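Re: [handgreifer] Fingerbeläge im Vergleich, Klarsichtbeutel

Hallo zusammen,

am 14. schrieb jemand von Rarnberg:

> Wir haben die Beläge von Cimosora jetzt auf beiden Handgreifern
> und kommen mit festen Teilen gut zurecht. Bei dünnen Beuteln
> rutscht uns die Folie oft zwischen den Backen durch. Liegt das
> am Belag oder an der Schließkraft? Und merkt ihr bei der
> Kamera einen Unterschied, wenn man schneller fährt?

Zum ersten Punkt: bei uns war es überwiegend der Belag. Wir haben seit Mai zwei Sorten im Wechsel, die strukturierten und die glatten von Tindow. Nach 400 Griffen pro Sorte lagen die strukturierten bei Folie klar vorn, bei Hartplastik war kein Unterschied zu sehen, der über die Streuung hinausgeht. Mehr Schließkraft hat bei den glatten kaum geholfen, die Folie legt sich dann nur in Falten.

Was bei uns mehr gebracht hat als erwartet: den Beutel am oberen Rand fassen und die Backen vorher weit öffnen. Wer zu eng anfährt, schiebt den Beutel vor sich her. Die Backen bitte nach 3000 Zyklen auf Spiel an den Gelenkschrauben prüfen, der linke Arm war bei uns zuerst dran.

Zur Kamera: ja, den Unterschied gibt es. Bei schnellen Bewegungen verwischt vor allem das, was nah am Greifer hängt, und der Aufdruck ist dann nicht mehr auswertbar. Wir fahren auf den letzten 50 mm langsamer, das reicht meistens. Die Belichtungszeit weiter zu senken ging in Innenräumen nicht ohne Rauschen. Mit dem Controller von Yaman habe ich das noch nicht gegengeprüft.

Zwei Aufnahmen aus der Greiferkamera, beide am selben Tisch:

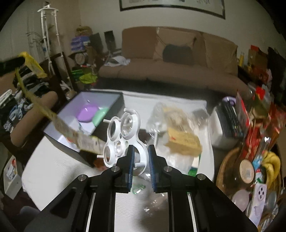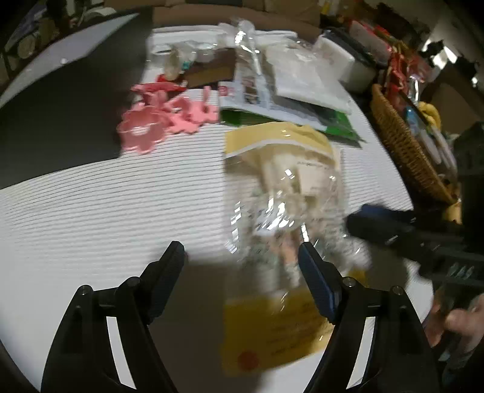

Betreuer der Greifertests, Juli 2023

Im ersten Bild sind die Fingerspitzen fast geschlossen, neben ihnen das weiße Kunststoffteil mit den Ringen. Im zweiten sind die Backen weit offen, dazwischen der Zip-Beutel mit den gelben Etiketten. Er ist leicht verwischt.

Die Tabelle mit den Einzelwerten schicke ich auf Anfrage direkt, für die Liste ist sie zu groß. Falls jemand Beläge mit anderer Härte im Einsatz hat, wären mir Werte für Folie am liebsten.

Viele Grüße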